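Dandonstead Home Tasks Project
Progress report to the Plukmont Fund
Reporting period ending 27 March 2024

1. Where we are

The grant asks one question: can an arm you can buy today do small chores in an ordinary home or shop well enough that a person would bother to use it? At the midpoint of the work our answer is that it can do a few of them, slowly, on a table we have set up for it. Clearing a tabletop is the furthest along. Restocking a shelf is behind schedule.

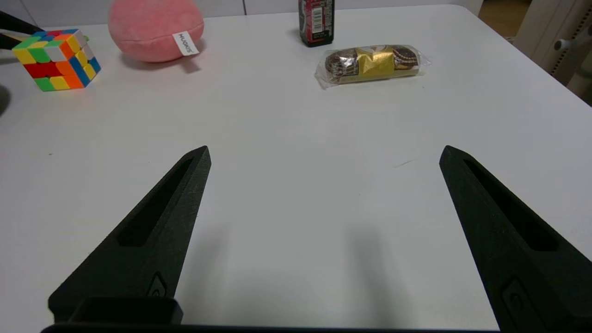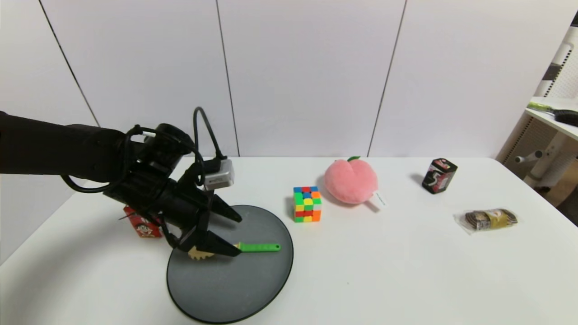 Tabletop work: the open gripper with the cube, plush toy and wrapped snack beyond it (first), and the arm over the round black tray with the green handle (second).

2. Work completed

Tabletop clearing. We use household and shop items of different shapes and surfaces. The set includes a Rubik's cube, a plush peach, a snack in clear plastic and small printed boxes. The arm is given an item and a place to put it. We score a run as passed only if nobody touches the arm or the item between the start and the finish. If an operator has to step in, the run is a fail, even when the item ends up in the right place. This is stricter than the scoring in our proposal, and it has pulled our numbers down.

The hard-sided items are the easy ones. In the last set of runs the cube was placed correctly every time. The plush toy also does well, as it gives under the fingers and a poor grip will usually hold. The wrapped snack is the worst of the group. The fingers close on the loose plastic at the end and the weight swings, or the wrapper slides out. We lost 5 of 7 runs that way in the last set.

Thin handles. Picking up a slim handle lying flat is a separate task in the work plan, and it took more of the period than we allowed for. A person gets a fingernail under a thing like that without thinking. The gripper has to come in low, with the tips on either side, and a small error in height means it either closes on air or presses down on the surface underneath. We changed the approach angle in the second half of the period and the pickup is now reliable when the handle is well clear of a rim. Near a rim it is not.

Shop-floor trial. The Figueroa store let us use a stockroom for two days. We ran the tabletop tasks there without changing any settings, to see what would carry over. Most of it did. The lighting was the main trouble — a window on one side threw strong shadows in the afternoon, and the arm paused or reached short far more often than it did in the morning. Staff at the store told us the speed was the larger problem for them. A clerk can sort a small bin of returns in the time the arm takes to place three items.

3. Work behind schedule

Shelf restocking was due to start this period and has not. The arm's reach is enough for the lowest shelf only, and the taller stand from Brovby arrived with the wrong base plate. The replacement is on order. We have used the time to write the shelf tasks and choose the items, so testing can begin once the stand is bolted down.

Wiping and sweeping are on schedule in the plan but we would like to discuss them. Our early runs suggest that holding a tool is manageable and that judging when a surface is clean is a much bigger job. We do not think both can be finished under this grant.

4. Spending

Equipment is slightly over budget on account of replacement fingers. Travel is under, and the two come close to canceling out. Staff costs are as planned. We are not asking for additional money.

5. What we need from the Fund

We ask for a decision on two points before the next period starts in May:

Move the shelf restocking milestone back by one reporting period.

Narrow the wiping and sweeping task to tool pickup, use along a fixed path, and return of the tool. Checking the result would be left to a person.

6. Next period

Repeat the wrapped snack runs with softer fingertips. Extend the handle pickup to positions close to a rim. Install the stand and begin shelf runs with boxed items, which we expect to be the simplest. Return to the Figueroa store for one more visit with a blind on the stockroom window, and record how long each item takes so that the speed question can be answered with figures in the next report.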